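Prelon Workshop News
March 1, 2022

Small arm, big pot: two sets of fingers go head to head

If you've walked past the back bench lately you will have heard the whine of hobby servos, and I'm happy to report that the little black arm is earning its spot. We've been using it to compare two controller boards and two sets of gripper fingers, and I've had more fun with this than with anything we did all winter.

The job is simple to say and hard to do. Pick a toy vegetable out of a saucepan and put it in a bowl, or pick it off the table and put it in the saucepan. Anybody's kid could do it in a second! For an arm built out of servos and brackets it's a real test, partly for the fingers and partly for whatever is telling the joints where to go.

We like the saucepan a lot as a test piece. The rim gives the fingers something to hit, so a sloppy approach shows up right away, and the shiny inside is rough on cameras. The vegetables are great too, all different shapes, and the pepper is curved enough that there are good places and bad places to grab it. 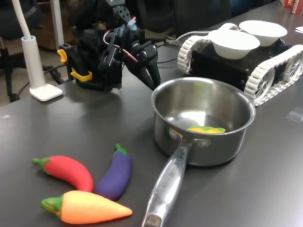
Corn in the pan, fingers open just above the back rim. The pepper, eggplant and carrot are on the table.

First, the controllers. We started with the Breltik board, which most of you know from the line follower nights. It's easy to set up and the software is friendly. You drag a slider, the joint moves, you save the pose, you do the next one. We had a full pick sequence saved before lunch. The weak spot is that it sends each joint off at its own pace, so the wrist gets there early and the shoulder comes in late, and the fingers take a swoopy path that you learn to plan for.

The Iordache board was more work. The manual is thin and we lost most of an afternoon to a baud rate setting. But once it was talking, wow. All the joints start together and finish together, and you can feel the difference just standing next to it. The path over the rim got much cleaner and we could bring the hover height down a good bit.

Over the whole comparison we logged 918 tries, split across both boards and both sets of fingers. The spreadsheet is in the shared folder under "pan tests" and anyone is welcome to pick through it. Please add a note if you spot something odd, especially in the early rows, where our labels were a mess.

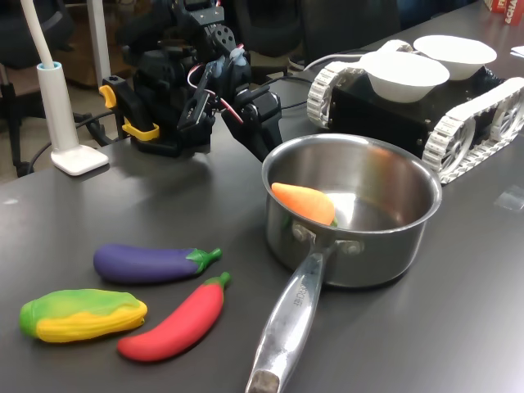

The carrot's turn, leaning against the wall of the pan.

Now the fingers. The stock ones are stiff and narrow, and they're very good at going into tight places. The Tresbridge set has a softer pad and a wider tip. On the eggplant the soft pads win easily, as that slick rounded body likes to squirt out of a hard grip. On the corn they were so close I wouldn't argue with anyone who preferred either one. The carrot surprised me. When it leans on the side of the pan there's very little room behind it, and the narrow stock fingers slip in where the wide ones bump the metal and push it along.

So my own pick for now is the Iordache board with the stock fingers, plus a bit of grippy tape on the tips. We haven't tested the tape properly yet and I'd love some help with it.

A few setup notes if you want to try this at home. Clamp the base down hard, with two clamps if you have them, and check them again after every 500 moves. Leave slack in the servo wires at the elbow. Keep your lamp in one place for the whole session, or your camera settings will need redoing.

Next up is placing into the paper bowls while they ride on the tracked chassis. We'll begin with the chassis parked and go from there. The bench is free for tryouts on open nights in March, with 4 slots each night, and the sign-up sheet is by the door.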